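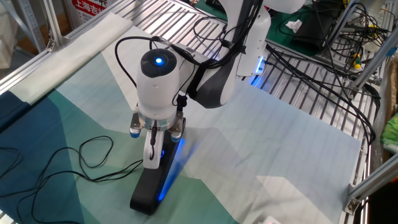
작업대에 까는 천을 고를 때 무늬부터 보는 사람이 많습니다. 오늘은 순서를 바꿔서, 무늬 안의 밝기가 어디에 몰려 있는지부터 이야기하겠습니다. 각진 면을 이어 붙인 기하학 무늬는 한 장 안에서도 밝기 차이가 큽니다. 지금 화면의 천은 왼쪽 끝이 짙은 남색이고, 가운데로 오면서 청록이 되고, 오른쪽은 옅은 회백색과 민트색 삼각형입니다. 검은 물건 아래쪽의 파란 불빛이 오른쪽 밝은 면에 닿아서 선명한 파란 줄이 생겼습니다. (여기서 잠깐 멈추고 청중이 볼 시간을 준다.)

인사와 소개는 짧게. 펠로(Pallow) 직물 공방에서 도안과 견본을 맡고 있다고만 말한다. 발표 자료는 2023년 7월 14일 판. 유인물에는 이전 판의 표가 들어 있으니 숫자가 다르면 화면 쪽을 보라고 안내할 것.

도입: 왜 작업대 천인가
공방에 들어오는 문의는 대부분 커튼과 침구입니다. 작업대 천은 주문량이 적고, 견본집에서도 맨 뒤에 있습니다. 그런데 되돌아오는 불만을 읽어 보면 작업대 천 이야기가 꽤 나옵니다. 검은 부품을 내려놓으면 안 보인다, 조명을 켜면 색이 달라 보인다, 주름 때문에 선이 휘어 보인다는 내용입니다. 천이 나빠서 생긴 문제도 있고, 고를 때 놓을 물건을 생각하지 않아서 생긴 문제도 있습니다.

어두운 물건과 어두운 면
검은 물건을 남색 위에 두면 윤곽이 묻힙니다. 그림자도 잘 구분되지 않습니다. 밝은 면에 두면 윤곽은 살아나지만, 대신 그림자와 반사된 빛까지 다 보입니다. 도안을 크게 쓰면 물건 하나가 한 가지 색면 안에 들어가고, 작게 쓰면 여러 색에 걸칩니다. 어느 쪽이 낫다고 정할 수는 없습니다. 애스틀리(Astley) 도안은 큰 면, 포마레(Pomare) 도안은 작은 면입니다. 견본 두 장을 앞줄부터 돌린다. 돌려받는 것 잊지 말 것.

색 있는 불빛
앞의 화면을 다시 떠올려 달라고 한다. 파란 불빛은 흰 면에서는 거의 그대로 파랗게 보입니다. 청록 위에서는 바탕색과 가까워서 경계가 흐려집니다. 남색 위에서는 빛이 먹힌 것처럼 보입니다. 그래서 물건에 표시등이나 조명이 달려 있으면 흰 종이가 아니라 쓰려는 천 조각 위에 직접 올려 보시라고 권합니다. 방의 조명은 평소 쓰는 상태로 두고 보면 됩니다. 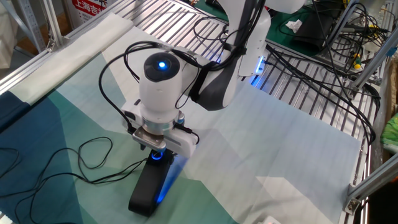
화면 2. 기하학 무늬 천 위의 검은 물건. 밑동 옆의 천이 파랗게 물들어 보인다.

주름
오른쪽의 잔주름을 봐 달라고 한다. 밝은 색면에서는 가로로 잡힌 주름이 금방 눈에 들어옵니다. 천의 무늬가 직선으로 되어 있으면 주름이 선을 꺾어 놓기 때문에 더 거슬린다는 분도 계십니다. 꽃무늬나 점무늬에서는 같은 주름이라도 지적을 덜 받았습니다.

펴는 방법은 여러 가지인데 공방에서는 이렇게 합니다. 접어 두지 않고 심에 말아서 보관합니다. 깔기 전날 작업대 위에 펼쳐 둡니다. 그래도 남는 주름은 뒷면에서 낮은 온도로 다립니다. 가장자리를 당겨 고정하는 분도 있는데, 너무 세게 당기면 무늬가 비틀어집니다. 에버니저 크워피 씨는 모서리에만 집게를 씁니다. 저는 긴 변 가운데에도 하나씩 더 물립니다.

견본 번호 설명
2571번은 남색에서 회백색으로 넘어가는 배색이고, 1311번은 밝은 면이 없는 배색입니다. 화면의 천과 헷갈리지 않게, 번호는 손에 든 견본을 보여 주면서 말한다. 트룰테로(Trultero) 원단은 아직 견본이 없습니다. 9월에 들어온다고 들었으나 확정은 아니므로 날짜를 약속하지 말 것.

시연 (약 5분)
검은 막대와 작은 손전등을 꺼낸다. 견본의 밝은 쪽과 어두운 쪽에 번갈아 놓고, 불을 켠 상태와 끈 상태를 비교한다. 뒷줄에서는 안 보일 수 있으니 원하는 사람은 앞으로 나오게 한다. 강연장 조명은 데이비다스 레바네 씨가 조절해 주기로 했다. 손을 들면 끄고, 다시 들면 켠다.

예상 질문
세탁하면 색이 빠지는가: 처음 한두 번은 따로 빨라고 답한다. 진한 색면이 넓은 도안일수록 그렇다.
무늬 방향은 어떻게 정하는가: 물건을 주로 놓는 쪽에 밝은 면이 오게 한다. 오른손잡이와 왼손잡이의 자리가 다르니 앉아서 확인한다.
단색이 더 낫지 않은가: 놓는 물건의 색이 늘 같다면 단색도 좋다. 여러 색을 번갈아 놓는다면 밝은 면과 어두운 면이 같이 있는 쪽이 쓰기 편하다.

시간이 남으면 보관용 심 3종을 보여 준다. 모자라면 주름 부분의 보관 이야기를 줄이고 바로 시연으로 넘어간다. 견본 신청서는 출구 옆 탁자에 있다고 안내한다.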